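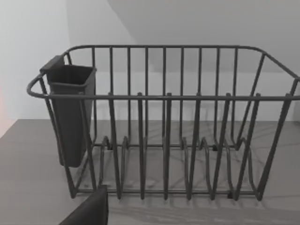
Bundik Kitchen Pack, review after two months of use
Posted 2025-04-30

I work in a small group at Kornside where we train policies for household manipulation, mostly putting dishes where they belong. In February we bought the Bundik Kitchen Pack, a set of simulated kitchen objects with contact models, together with the training recipe that its makers describe in their report. This review is about both, as the objects are difficult to judge without the method.

The idea of the method is simple. You do not train on the full task from the beginning. First the policy learns only the last part, with the plate already close to the slot, and then the start position is moved back step by step. The report calls this "backward spreading". Similar ideas existed before, and the authors say so. Their new part is the rule for when to move the start back: it looks at how much the contact forces differ between attempts, and it waits until this difference becomes small. Success rate alone is not used.

The dish rack is the object on which we spent most of our time. It is a wire model with a row of wavy dividers at the bottom and a utensil holder that hangs inside at one end. For a policy this is a hard object. The dividers overlap in the camera view with the bars behind and in front of them, everything is the same dark gray, and the shadows on the countertop repeat the pattern of the wires. Our older policy, trained on another rack with thick flat slots, was lost here almost completely.

Installation took me one afternoon. The documentation is written clearly, but the page on friction settings is missing a table which the text mentions twice. I wrote to support and received the table the next day. I would prefer to find it in the download.

Now the results. We trained with the recipe as it is given, for 2,000 episodes at each stage, with 7 stages. At the end the policy placed a plate in a free slot in 80 percent of the simulated trials. Our own baseline, with the same network and the same total number of episodes but with start positions chosen at random, stayed clearly lower and also had much larger differences between seeds. The second point matters to me more than the first. With the baseline I had to run many seeds before I could trust any comparison.

I also switched off the force rule and used only success rate to advance the stages. The training went forward faster in the beginning and then it stopped at the middle stages. When I watched the attempts, the plate often hit the top of a divider and slid into the slot by luck. Success rate counts this as good. The force rule does not move on from there, so I believe the explanation of the authors is correct, at least for wire objects. For putting spoons into the utensil holder I saw almost no difference between the two versions.

What I did not like: the collision shapes for the thin rods are expensive. A scene with the rack runs over 2 times slower than a scene with the cups only. There is a simplified collision version, but it closes some of the gap between the dividers, and a policy trained on it pushes too hard. I advise against it. Also the materials are few. All racks come in matte metal, and if you want a shiny one you must change the shader by yourself.

We have tested transfer to the real arm only a little, on one rack from a shop in Nandville, and I do not want to give a number from so few trials. The motion near the slot looked careful, and the approach from far away was less good.

In comparison with the Unnithan set, which we used last year, Bundik has fewer objects and better contacts. Unnithan is easier to start with and its scenes load quickly. If your work is on grasping only, I would stay with Unnithan. For insertion into narrow places I would buy Bundik again, and I would keep the force rule on from the first run.

Rating: four stars of five. One star is off for the slow collision shapes and the missing table.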